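Machining acetal manifolds - holding bore size after parting off
Forum: Plastics and Non-Metals

purklow_turning
Posts: 100

Looking for opinions on a job that's giving me grief. Small manifold block in natural acetal, turned boss on one end, 20 mm bore through the boss with an O-ring groove inside. Customer is Joner, who put them in dosing pumps. Tolerance on the bore is plus 0.03, minus nothing.

I bore it in the lathe, gauge it in the chuck and it's spot on. Next morning it's tight. Not every part, but enough that I'm sorting them by hand. Batch is 29 pieces and I've binned four already.

Tooling is a sharp polished aluminium insert, flood coolant, soft jaws bored to suit. Material came from Awan as extruded rod.

Reply #1
haris_soomro

How long between roughing and finishing? Extruded rod has a fair bit of stress locked in it, worse toward the centre, and you're taking the centre out. I rough everything 1 mm over, leave it on the bench overnight at the least, then finish. Most of the movement happens in that first wait.

Also check your jaw pressure. If the boss is squeezed while you bore it, it's round in the chuck and three-lobed on the bench.

Reply #2
purklow_turning

Roughing and finishing in one go at the moment. Quoted it that way too, which is my own fault. Jaw pressure is as low as I dare.

Reply #3
Numombridge Plastics

I'd disagree with Haris on the overnight wait. We tried it on acetal and it made very little difference. What fixed it for us was buying annealed stock and keeping heat out of the cut. If you gauge a part straight off the tool it's still warm and the bore reads big. Acetal grows a lot more than aluminium does. Leave it 14 minutes in a tub of room temperature water, dry it, then gauge it. I'd bet a good part of your "shrinkage" was never there to begin with.

Reply #4
haris_soomro

He's running flood coolant, so I doubt the part is that warm. And resting it has worked for me on homopolymer and copolymer both. Might depend on wall thickness. What's the wall on the boss?

Reply #5
purklow_turning

Wall is 3 mm, down to just under 2 behind the groove. Coolant is flood but the shop was cold when I gauged the first lot and the sump had been sitting all night, so the parts could have been cooler than the gauge if anything. I didn't write temperatures down.

Reply #6
Maarja T

Maarja Tamošiūnaitė here, I do inspection for a moulder but we machine prototypes as well. Two things.

Ask Joner what temperature the drawing applies at. If it doesn't say, get it in writing. We had a batch rejected in January because their goods inward bench was beside the roller door and ours wasn't.

Second, what are you measuring with? A three-point bore gauge will push a thin acetal wall out of the way. Use a plug gauge or air if you can get at it, and put the same colour tag on the part and on the sheet so you know which is which the next day.

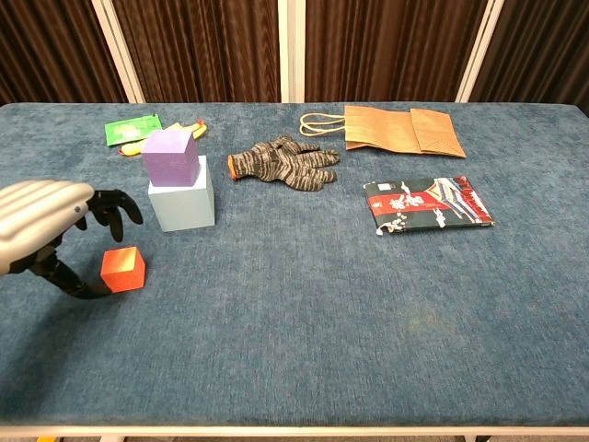
Reply #7
Numombridge Plastics

Agree with Maarja on the gauge. I'd still change the stock first. It adds a few dollars a part and you stop arguing with it.

Reply #8
haris_soomro

A few dollars a part on a job he's already quoted. Resting them costs a shelf.

Reply #9
purklow_turning

Thanks all. I do use a three-point gauge, so that's getting looked at. Plan is to rough the remaining blanks this afternoon, leave half overnight, finish the other half straight through, and check the lot with a plug gauge tomorrow once they've been in the inspection room a few hours. Have emailed Joner about the temperature.

Reply #10
purklow_turning

Results. The rested ones all took the go plug. Of the ones finished straight through, three were tight, and all three had read on size with the three-point gauge in the chuck. So part stress and part gauge, by the look of it. Joner came back with 20 degrees, measured after a day on their bench.

Will get a price on annealed rod from Awan for the next order.

Reply #11
Numombridge Plastics

Ask them for the annealing cert as well. We've had rod sold to us as annealed that moved just as much as the ordinary stuff.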